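Interim Progress Report to the Gethin Fund
Evaluation of the Drorkeck Bench Gripper Kit for Shared Workshop Use
Prepared by Titilayo Ekwueme, Hemer Technical Services
13 April 2025

1. Purpose of this report

This report covers the first half of the evaluation supported by the Gethin Fund. Under the grant agreement, Hemer is to determine whether the Drorkeck kit can be recommended for purchase by the workshops in the Putia network, and on what terms. The final recommendation is due in May. The findings below are interim and should not be forwarded to the supplier before the Fund has had an opportunity to comment.

2. Work completed

The kit was delivered in two shipments. The first contained the arm, the base plate and the power unit. The second, which held the gripper, the wrist camera and the spare finger pads, arrived 18 days later. The delay was reported to the Fund at the time. Setup was carried out by Musa Sani and Etenesh Jemal using only the printed manual, as a Putia workshop would have to do.

The manual is adequate for mechanical assembly. The section on camera alignment is weak. It refers to a menu that does not exist in the software version supplied, and the correct procedure was obtained by telephone from the supplier's support desk. We have asked for a corrected page and have received a draft.

The test program consists of 410 pick-and-place cycles for each of five object types, or 2,050 cycles in all. As of this report, 1,921 cycles have been run. The remaining cycles all belong to the fifth object type, thin flat parts, which was started last on account of its difficulty.

3. Findings to date

Grip on rigid objects. Results for blocks and short tubes are good. The gripper closed squarely, and dropped parts were rare once the closing force had been set. The default force is too high for anything with a painted finish and should be lowered before first use.

Grip on thin flat parts. Performance is poor. The fingers have difficulty getting under a part that lies flush with the table, and the operator must either raise the part on a spacer or move it to an edge. The supplier offers a narrow fingertip as an extra. It was not included in the quoted price, and we have requested one on loan.

Camera view. The wrist camera gives the operator a useful close view of the fingertips and the surface between them. On a pale work surface, dark fingers stand out clearly, which helps with manual positioning. The camera's automatic exposure is slow to settle when the arm passes from a dark surface to a light one, and operators have learned to pause before closing the gripper.

Noise and heat. No concerns. The power unit may be placed under the bench provided its vents are left clear.

Training time. Solange Picard ran two introductory sessions for workshop staff with no background in automation. All of those attending were able to record and replay a simple sequence by the end of their session. Several asked for a one-page card listing the stop and reset steps. A card has been written and will be supplied with the final report.

4. Service and support

The kit is offered with a service plan at 200 a month, covering remote help, software updates and replacement of worn finger pads. The plan does not cover the arm joints, which fall under a separate warranty. In our view the plan is reasonable for a workshop that uses the kit daily and hard to justify for one that uses it occasionally. Zdislava Polák has asked the supplier whether several workshops could share a single plan. A written answer is still awaited.

5. Matters for the Fund's attention

The late second shipment used up the time set aside for a second test site. We propose to drop the second site and to keep the saving for the narrow fingertip, should the loan be refused. This change requires the Fund's written consent.

The supplier has announced a revised controller. We do not intend to include it in this evaluation. If the revised model replaces the current one before workshops place their orders, part of the testing would need to be repeated.

6. Next steps

Complete the remaining cycles on thin flat parts.
Repeat a short run of the same parts with the narrow fingertip, if received.
Obtain the supplier's position on shared service plans.
Submit the final report and recommendation in May.

Spending is within the approved budget for every line except shipping, where the excess will be met by Hemer.

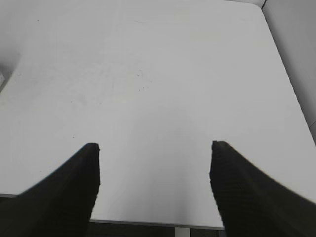 Comment received from Zdislava Polák: I support dropping the second site, but please do not let the fingertip question wait for the final report. Two of the Putia workshops handle mostly sheet parts, and for them the kit is of little use without it. I would also like the price of the extra stated next to the service plan, so that they can see the full cost in one place.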